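Do those "clutter-free entry table" trays and coasters really do anything?

Asked in Home Organizing > Entryways and Small Tables
4 replies, 3 shown

My sister-in-law swears by the Hartley method, where every small thing you carry gets a "landing zone" by the door and you supposedly never hunt for your keys again. There is a booklet. There is also a 2 hour tape. I have read the booklet and I am not buying the tape.

My problem is simple. The little table near our front door collects everything: car key, earbuds, chargers, coasters that belong in the living room, and random bits from people's pockets. The booklet says to get a divided tray and give each thing its own compartment. To me that sounds like paying money to have the same pile with walls in it. I've also been told the busy tablecloth is the real trouble and I should switch to a plain one. My wife likes the cloth, so that had better come with some proof.

It's the usual stuff, and all of it gets used except maybe the green disc.

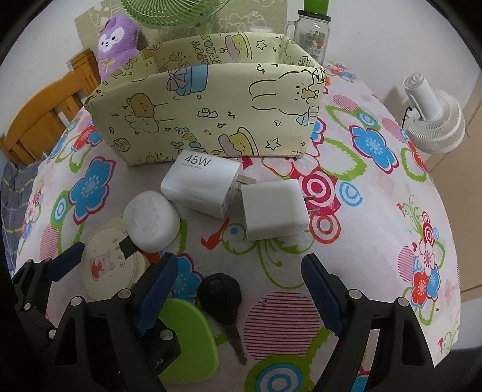
Car key, coasters, earbud case and chargers on the flowered cloth.

So, has anybody used one of these trays for longer than a month? I don't want to hear how it looked the first weekend. I want to know if the key was still in its slot by October.

Asked by Bradley Ackroyd

Answer 1 (marked helpful by 441 readers)

I had a divided tray from Voteder for most of a year and I'm with you on the whole. The key compartment worked. The rest filled up with receipts and I ended up digging through five small piles where I used to dig through one.

What did help was taking things off the table that had no reason to be by the door. Look at what you've got. Chargers get used where there's an outlet and a place to sit. If you don't plug in at that table, move them to wherever you do. Same for the coasters. A stack of coasters by the front door is going to stay there until somebody walks it back to the living room, and a tray won't do the walking.

That leaves you the key and the earbuds. Put up a hook for the key. I know people say a bowl is just as good, but other things get dropped in a bowl and then it's the table all over again. The earbud case can sit on the table by itself and you'll see it fine.

As for the tablecloth, a white case on a white background is harder to spot, I'll give them that much. A black key isn't. I wouldn't change a cloth somebody in the house likes on the say-so of a booklet. Try it with less on it first and see if you still have a complaint.

Mostafa Lamrani

Answer 2

Disagree about the hook. We had a hook, and the key was never on it. A heavy ring pulled it out of the drywall anyway and I had to patch the hole. If you go that way, find a stud.

I would put a label on the chargers before you move them. White ones all look the same and in our house they get mixed up constantly. One of yours says 45W right on it, so write down what it belongs to. Masking tape is fine, you don't need the label maker they sell with the method.

Can't speak to the tape. Somebody on the Pesutberg board watched the whole thing and said it was the booklet read out loud.

Answer 3

just get the tray they are cheap. Clusto has one, works great, had mine since saturday

Comment from Bradley Ackroyd: Since Saturday. Okay. I'm going to try clearing off the chargers and coasters first and leave the cloth alone. The green thing goes in a drawer until somebody asks for it.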